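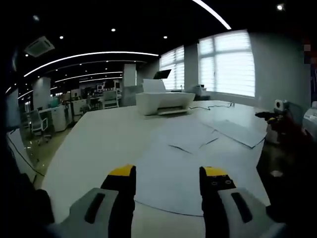 Wimwood is coming back! I've been sitting on that sentence since the winter, so forgive me if I type it again: Wimwood, the hand-drawn series about a damp little forest and the grumpy creatures who live in it, is returning with 7 new episodes, and I've been lucky enough to write and direct all of them. My name is Iker Sotomayor and I look after things at Illa, the small animation studio that has taken the show on. We plan our stories standing up, with the drawings spread over a big white tabletop, and that is how the new run was put together, one little pencil panel at a time, with plenty of shuffling and a fair bit of arguing.

If you grew up with the show you'll know what I mean when I say it never seemed to be in any hurry. There were 86 episodes in the first run. Hardly anything happened in most of them. Somebody lost a hat, or the stream rose, or the badger wouldn't come to supper and everyone had to be nice about it. I watched them on my gran's sofa with a bowl of dry cereal and I thought they were the best thing on television. I still do, which is handy, as I've now seen every one of them again with a notebook on my knee.

The new episodes pick up in Flolldale, the valley on the far side of the wood. Long-time viewers will remember it being mentioned (usually by the heron, usually as a threat) but the old series never went there. I always wanted to know what was over the hill. Our first story takes the badger there by accident, and he doesn't like it one bit. By the end of the run he has a favourite bench.

I should say something about how it looks. We've kept the drawn line, wobbles and all, and the backgrounds are painted in watercolour on paper before they go anywhere near a computer. It's slow. A good day gives us a few seconds of finished film, and a bad day gives us a badger with his ears on backwards. But when we tried a quicker way of doing it the whole wood looked as if it had been ironed, so we went back to paint and I asked for more time. I got it, and I'm grateful.

That brings me to Goicoechea, the production company paying for all this. They came in at a very early stage, when I had 2 scripts and a drawing of a wet owl, and they said yes before I'd finished my tea. They've left us alone when we needed leaving alone. They've also told me when a joke wasn't working, and I'm sorry to report they were right about the turnip.

The voices are mostly new. We held auditions over a very long spring and I listened to 99 people being a badger, in every mood a badger can have. I won't give the cast away yet - there'll be a separate announcement for that, and I've been warned about blurting it out - but I can tell you that the badger made me cry in the audition room, during a speech about soup. The narrator is back too, in a way. The words are spoken by someone else these days, but I've tried to write them as they always were, short and dry and a bit sad around the edges.

Fans of the music can breathe out. The old tune stays. We've recorded it again with a clarinet, a double bass and a piano that had seen better days, and we left in the creak of the piano stool because everyone in the room liked it. There's new music for Flolldale as well, a sort of lopsided waltz that I have been humming in supermarkets.

People have asked whether it will still be for children. Yes, it will, and for whoever is on the sofa with them. Each episode runs on its own, so you can miss one and not be lost, though there is a thread about a missing rowing boat that runs through all of them if you like that kind of thing. I do. There are no lessons at the end. The old show never had them and I'd have felt silly adding some.

The first episode goes out in April, at teatime, with the others to follow weekly. We're also putting together a small touring show of the background paintings, and I'd love to hear from libraries and village halls that have a dry wall and somewhere to plug in a kettle. You don't need to be a proper gallery. A corridor will do if it gets some light.

For journalists and reviewers, the opening 2 episodes can be watched early on request. Please ask for the version with finished sound, as there's an older one going about in which the heron is me, doing my best, and it isn't good. Stills, a short clip and a page of notes on the characters are ready to send out too. I'm happy to talk on the phone most mornings, and I'm better before lunch.

Press enquiries, requests for early viewing and offers of walls should go to the Illa press desk, marked Wimwood.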